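Clubs and Activities

About the Ostcombe Robotics Club

The Ostcombe Robotics Club is an after-school club for students in grades seven through twelve. We meet twice a week in the old drafting room next to the wood shop, and on the first Saturday of the month when there is a competition coming up. There is no tryout. Students who want to join fill in the form at the front office and come to a meeting.

The club began as a group that built one robot a year for the regional floor game. We still do that. The competition team designs the drive base, builds it, and writes its own code, and most new members spend their first season there. It is a good way to learn how to read a drawing, crimp a connector and use a torque wrench without stripping anything.

The second part of the club is newer. We call it the Fulleo project, after the name the students gave the first arm they put together. Fulleo is a small tabletop arm with a two-finger gripper, and the goal is to have it sort and put away ordinary household things. The team started with wooden blocks, which went well, and then moved on to objects people have at home, which went less well. Soft things fold when they are squeezed. Thin things lie flat and give the fingers very little to get hold of.

To teach the arm, students first do each task themselves using hand-held grippers. These have the same kind of fingers as the arm, with a camera mounted on the tool, so what the camera records is close to what the arm would see. A student picks up an object, moves it, sets it down, and then resets everything and goes again. One run of this is called a take. The goal for each task is 200 takes before any training is done, and a task that involves both hands counts as one take, not two.
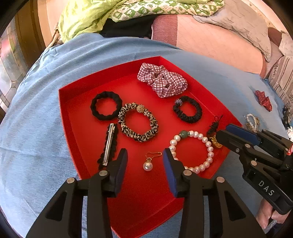
Small items are the hardest group the team has tried so far. A scrunchie can be grabbed almost anywhere, but an earring has to be approached slowly and from the right side, and a bracelet tends to slide off whatever it is lying on. Members keep a written log of which grips they tried, and the log is read out at the start of the next meeting. Takes are recorded at home as well as at school, so that the arm does not learn to work on only one table. Grippers can be signed out for up to 5 days.

Recordings are sorted and labeled in Plotport, the software the club uses for all its data. New members are shown how to trim a take, mark the moment the fingers close, and throw out takes where the camera was blocked. It is slow work and we ask everyone on the project to do a share of it. The club reached 2000 labeled takes this winter.

Our other long-running activity is the Lüthi Challenge, a one-day contest held each October in the school gym. Teams of up to four get a box of parts in the morning and a task to solve by the afternoon. It is open to other schools, and 12 teams took part the last time it was held in person.

Dues are collected once a year and cover safety glasses, a club shirt and shared tools. Students do not need to buy a laptop or any parts. Anyone using the drill press or the band saw must pass the shop safety test first – the test is given at the start of each semester, and it can be retaken.

Parents are welcome to visit during any meeting. Please sign in at the front office and use the side door by the bike racks, as the shop door stays locked while machines are running. Questions about joining or about borrowed equipment can be left at the front office.

Last updated: 9 Feb 2021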